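Sunham Tableware: Questions We Get Asked
Last updated 8 July 2024

Do the colors match each other?
No, and they were never meant to. The lavender plate and the teal mug were glazed to sit next to each other without looking like a uniform. If you want everything on your table to be the same shade, we sell white, which has been winning that argument for centuries.

Will the color look the same as it does on my screen?
Close, if your screen is kind. Lavender is the troublemaker. Under a warm kitchen bulb it goes pink, by a north window it goes gray, and on an old laptop it can pass for blue. We sell a sample tile for people who need to be sure. Most people who buy the tile then order the plate in a different color.

How many pieces are in a set?
The Gosness set has 17: four dinner plates, four side plates, four bowls, four mugs and a serving plate, which gets used on two holidays a year and otherwise lives on top of the refrigerator. The mugs are also sold singly, as mugs lead shorter lives than plates do.

Can it go in the dishwasher?
Yes. Top rack for mugs, bottom rack for plates, and don't let the plates touch. They will chip each other out of boredom.

Can it go in the microwave?
Everything except the Manninen line, which has a metallic rim and will put on a show. The handle of a mug may get hot if you heat it for more than two minutes. So will whatever is in the mug.

Can it go in the oven?
No. Somebody writes in every few weeks to tell us it went in the oven and was fine. We're happy for them. The answer is still no.

What counts as a full place setting?
One dinner plate, one side plate, one bowl, one mug. We've had long letters about whether the mug belongs on the table during dinner or only afterward. Our position is that it's your table.

Where does the mug go?
Upper right of the plate, handle pointing toward the person who will be drinking from it. Left-handed guests get it on the left. If you've forgotten who is left-handed, put the mugs in the middle and let people fight it out.

My table is white. Is that a problem?
It's the best thing you can put under colored plates, and the worst thing you can put under coffee. Every shade looks a little stronger on white, and a few bright orange things set down near the lavender will do more for a table than a runner and a pair of candlesticks. Skip the tablecloth. You'd only have to iron it.

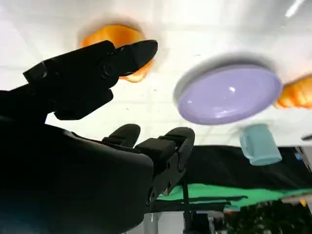
Placemats are a separate question. We like them on glass, where a plate set down in a hurry makes a noise you remember, and on any wood you'd be upset to scratch. On a plain laminate top they mostly collect crumbs. If you do use them, go darker than the plate, or leave a good two inches of mat showing all the way around so it looks like you meant it.

Do you make a centerpiece?
No. A centerpiece is something you move to the counter so there's room for the potatoes.

How do I get rid of gray marks on a plate?
Those are usually metal left behind by knives and forks, and they come off. Make a paste of baking soda and water, rub it in with a soft cloth, and rinse. Steel wool takes the marks off too, along with the glaze.

And tea stains in a mug?
Same paste, more patience. Some tea drinkers consider the stain an heirloom, and we stay out of it.

How high can I stack the plates?
Eight for dinner plates, ten for side plates. Mugs shouldn't be stacked at all. They look as if they'd nest, and then they're one mug forever.

One piece arrived broken. What now?
Write to us within 72 hours of delivery and keep the box. A replacement goes out without your having to mail us the pieces. We did ask for the pieces once, years ago, and we got them, loose, in an envelope.

One piece broke because I dropped it. What now?
Sorry to hear it. Single plates and mugs in current colors are always in stock. Discontinued colors (Stollel green, mainly) turn up in the seconds sale each July and are gone by lunch.

What does shipping cost?
Orders over $96 ship free in the lower 48. Below that it's a flat rate, shown at checkout before you've typed in your card number. A full Gosness set is heavy, so be nice to whoever carries it up your stairs.

Can I return something I've used?
Unused pieces, yes, for 30 days. Used pieces, no, even if you only had toast.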